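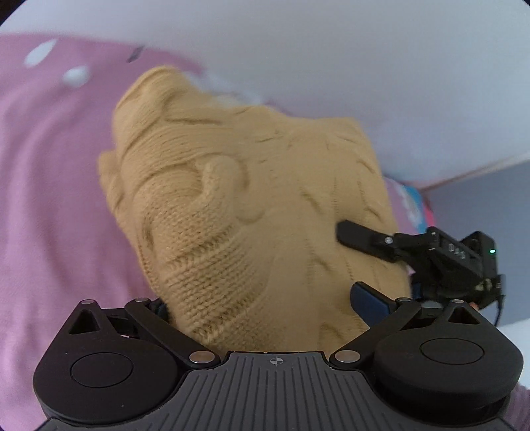
I have a bone to pick with the whole idea of the capsule wardrobe, and I've been chewing on it since my move to Gatville last October. You know the pitch. Own very little, make it all match, get dressed in the dark and look like a magazine. My problem is that I'm a person who loves a big lumpy sweater, and a big lumpy sweater is the first thing these people tell you to get rid of. Take a mustard-tan one with thick cable braids running across it. It doesn't go with "everything." It takes up half a shelf. Bunch it up on something pink and it looks like something that might purr. And I would give up every sensible gray crewneck I own before I let one like that go!

Let me back up. When I packed up the old apartment I did the thing where you get down to 13 hangers. There was a plan you could follow, a printable one from a site called Zurkon (I think they mostly sell storage boxes, which should have tipped me off), and I followed it to the letter for 2 months. Black pants, other black pants, white shirts, a blazer I wore once to the dentist for some reason. I did get dressed faster. I'll give them that. I also felt like I was working the front desk of a hotel I didn't like.

What bugs me most is the language. Everything has to "earn its place." My clothes are not on probation. I don't ask my coffee mugs to earn their place, and I've got a chipped green one I bought at a rest stop that I reach for every single morning. Why should a closet be run any tighter than a kitchen cabinet?

I can hear the answer already, because I get it whenever I bring this up at work: people buy too much stuff. Sure they do! I've done it. I once bought three of the same tank top because the sign said to. But the folks I know who buy the most clothes are the ones forever starting over. They purge in January, then they need the "right" basics, then the basics turn out scratchy or the cut goes out of style, and off goes another bag to the donation bin. Meanwhile my aunt has been wearing the same orange cardigan since before I could drive, and she has never used the word "capsule" unless it was about cold medicine.

There's a secondhand place here called Leltumitz, down past the car wash, and I've started going in on my lunch break when I have 60 minutes and no errands. It's a mess in there. Wool next to swimsuits, ski pants on the same rack as somebody's prom dress. I love it. You find things a person clearly wore a lot, with the elbows gone soft, and you can tell they weren't picked out to go with anything. They were picked because somebody thought, ooh. I want more ooh in my closet and fewer neutrals.

I'm aware that some people truly feel calmer with less. My sister is one of them, and her bedroom is lovely, and I sleep very well in it when I visit. If that's you, carry on. I only wish the advice would stop acting like it's a step up in character, as if the rest of us will get there once we mature a little. I'm 3 decades past the age when I was supposed to get there.

So I quit the plan in December. The blazer went to Leltumitz (they put it next to a wetsuit). I bought a deep shelf, and the knits live on it in a heap, unfolded half the time, and in the morning I stick my arm in and pull out whichever one feels right. Some days it clashes with my pants. My coworkers have survived so far, and one of them has started asking where I shop.

Shares 13 | Comments 3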